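The Vurkness Letter
13/01/2018
By Nkechi Chukwu

Moving the seed swap indoors

The Cloltwood seed swap has a new home for the rest of the winter. The library needed its meeting room back for tax help, so we have taken the upstairs room at the Okafor building on Brustmont Street. The entrance is on the parking lot side. Go up the stairs and it is the second door. There is an elevator, but you have to ask for it at the front desk.

Last year the swap handed out 700 packets. Most of them were beans, tomatoes and marigolds, and most of them went in the first hour. Peppers ran out before people with day jobs could get there. This year we are holding part of every box back until after six in the evening. If you come early and don't see what you want, leave your name and the variety on the yellow sheet and we will set a packet aside if one turns up.

Please label what you bring. We need the plant, the variety if you know it, and the year you saved it. "Grandma's squash" is fine as a name, but add a line about whether it vines or bushes. Onion and parsnip seed more than a year old should stay at home, as it rarely comes up well. Tomatoes keep for years and we will take them. Paper envelopes are better than plastic bags. Coffee filters folded and taped work too.

The other change is storage. Until now the seed went home in the back of Wilfredo Tagle's car and spent the season in his garage, which gets hot by June. From now on it stays in the building on steel shelving, sorted by plant family, with a card on each box. Squash and beans go low because they are heavy. Lettuce and herbs go up top.

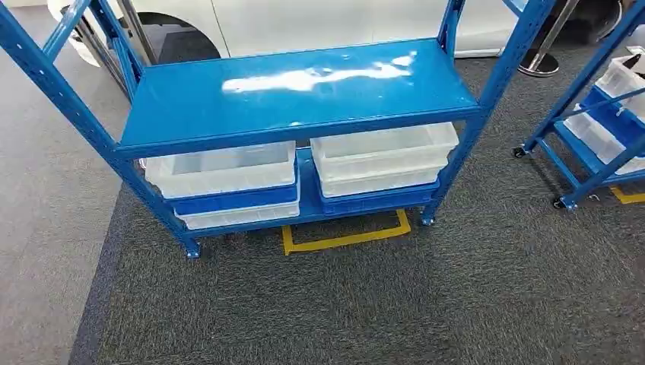
Kusum Mittal would like the boxes sorted by planting month instead. New gardeners don't know that a beet and a chard belong together, she wrote to us, but they do know it is April and they have an empty bed. She also asked for a box of things that can go straight into the ground with no indoor start.

We are going to try her second idea right away. The direct-sow box will have radishes, peas, spinach, sunflowers and whatever else fits. The month-by-month question is still open. Adesuwa Bashir has offered to write up a planting chart for the wall, which may settle it without moving anything.

A note on germination tests. We ran them on 14 jars of older seed over the holidays, using damp paper towels on top of a refrigerator. Three jars failed completely and have gone to the compost. The rest are good enough to share, though the carrots were slow and should be sown thick.

The swap is free. You don't have to bring seed to take seed. The limit is 63 packets for a school or community garden, and for everyone else we ask that you take what you will really plant this spring. Ayodele Shehu has the key and can let you in at other times if you call a day ahead.

We could also use small envelopes, rubber bands and a working label maker. Ours prints only the top half of each letter.

Shares: 14 | Comments: 3

Contact the Letter | © 2018 The Vurkness Letter | Back to top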